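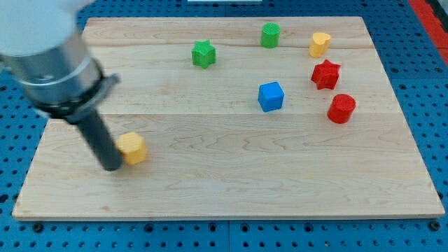

Questions I get about the little printed blocks

I make small shape blocks for sorting and stacking games, and the same questions keep landing in my inbox. I'm Gerrit Aerts, I do this from a spare bedroom in Evbridge, and I've finally put my answers on one page. Last updated 30 May 2021.

What shapes are there?

Cubes, hexagons and stars are the ones I've settled on for now. The hexagon is my favorite (it's so easy to pick up by two flat sides), and the star is the one that kids go for first. I keep getting asked for hearts. I tried hearts in December and they kept tipping over, so I'm still fiddling with that one!

And colors?

Yellow, green, red and blue. You can have any shape in any color, just put it in the order note. Please don't send me a paint chip to match – I buy the filament in whatever the maker has, and the yellow on one spool can be a touch warmer than on the next.

Why can I feel little ridges on the sides?

They're 3D-printed, so they get built up in thin layers, and those are the lines you're feeling. I could sand them off, but then the pieces get slippery and the color goes chalky. I like the ridges. My sister doesn't, and she has a sanded set that she's welcome to.

Do I need a special board?

Nope! Any flat surface is fine. I'm fond of pale wood with a bit of grain in it, and the colors look great on it. If you're buying a board, get one big enough to spread the pieces out, or half the game ends up on the floor. A tray with a raised edge works well in the car.

How do you play with them?

However you like. At our house we mostly do Raju, which is a silly name for a simple game: scatter a handful, one person calls a color and a shape, and the other has to slide that piece to the edge without bumping any others. It's harder than it sounds once the star is in the way. Tovitz is the stacking version, and I'll write those rules up properly when we stop arguing about them.

Are they OK for babies?

No, please don't. They're small pieces. I'd wait until your child is well past putting everything in their mouth, and even then sit with them.

How do I clean them?

Lukewarm water, a drop of dish soap and an old toothbrush for the points of the star. Keep them out of the dishwasher. I ran a batch through mine once and got some very sad cubes.

Can I order a lot at once?

Sure, though it's one printer and me. The biggest order so far was 887 pieces for Corkeck, the toy shop, and it took over my whole winter. Anything up to 30 pieces I can usually mail the same week.

I lost one. Can I buy just one?

Yes, of course. Tell me the shape and color and I'll drop it in an envelope – you only pay the postage.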